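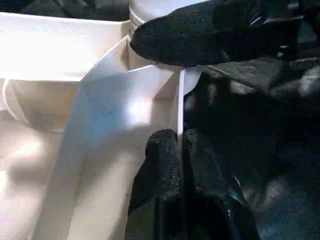 Thin plate upright in the compartment tray, ribbed white container at the back.

Monday 16 September 2024. Starting a thread on sorting the white plastic at the Gerthorpe workroom. A few people asked how we store it, so I'll write it up as I go.

Everything we've got is white. Trays, plates, tubs, the big moulded pieces. When it's all in one heap you can't tell what belongs to what.

We used to keep it in two deep Darkola bins. Anything thin went straight to the bottom and you had to tip out the lot to find it. Both bins are now holding rags and drop cloths and doing a better job of that.

Thin plates go in on edge now. Laid flat they stick together and you pick up two thinking it's one. On edge you can get hold of a single plate without disturbing the next.

If a plate leans too much in its compartment, fold a strip of card and put it down one side. Cereal box is the right thickness.

Don't write on the plates. Somebody here did that in February with a marker and it still hasn't come off. Label the tray on the outside, masking tape and pencil.

Tubs stand at the back of the bench, lids in a separate drawer. I know some of you keep the lids on. Ours went missing either way.

Next, the large mouldings. They're the awkward ones. They don't stack well and they don't fit the Tridis shelves, which are 57 cm deep in the catalogue and less than that once you've got the back rail on.

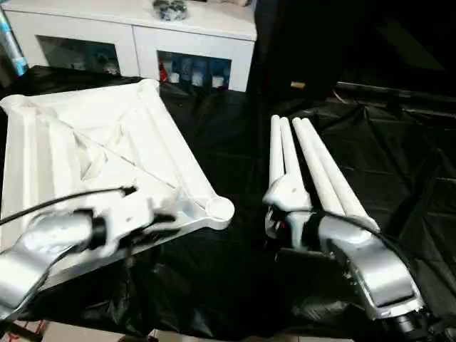
Large mouldings get checked before they go on a shelf, and I do the inside face first. Wipe it down with a damp cloth and warm water, nothing stronger. Put a sheet down beforehand. We use black plastic, and against that you can see the whole outline of a white piece as well as any bits that come off it. On this one the thin diagonal rib runs down to the round boss at the corner, and grime likes to sit where a rib meets something else, so give that spot a second go with an old toothbrush. The grey smudges I'd try once and then leave. If they're scuffs they're staying.

Run a finger along the ribs while you're there. A crack is easier to feel than to see on white plastic.

Anything cracked goes in the repair box. The repair box gets looked at when it's full, I'll admit that.

Someone asked about glue. I've had fair results with the Sampaio two-part on plain breaks, poor results on anything that has to flex. Leave it overnight whatever the packet says.

Shelving the big ones: on their side, corner pieces facing out so you can see what they are. Towel between each. Old bath towels are good, tea towels are too thin and slide.

I changed the shelf spacing on the Tridis unit to suit. Took 16 screws out, put 16 back in, and one shelf is still a bit crooked. Holds fine.

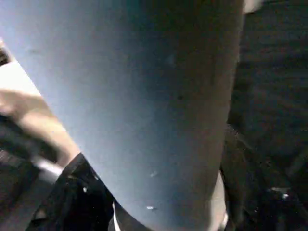 Lower shelf is for the heavy stuff, top shelf for the trays. Sounds obvious, but we had it the other way round for a good long while and everyone was reaching over their heads with a full tray.

A full tray wants both hands under it. Lift one by the rim and the middle sags, then the plates all slide to one end.

Question from the replies: how many compartments should a tray have? Whatever you've got. I'd go for fewer and wider if buying new. Fingers have to fit in.

Another one: do we wash the trays? Yes, every 8 weeks or so on paper, less often in practice. Dry them upside down on a rack. Water sits in the corners otherwise.

Cost so far is $19 for tape, card and a new brush. The towels came from home.

Still to do: the lid drawer, and a second strip of tape on the tubs. I'll add to this thread when the lids are done.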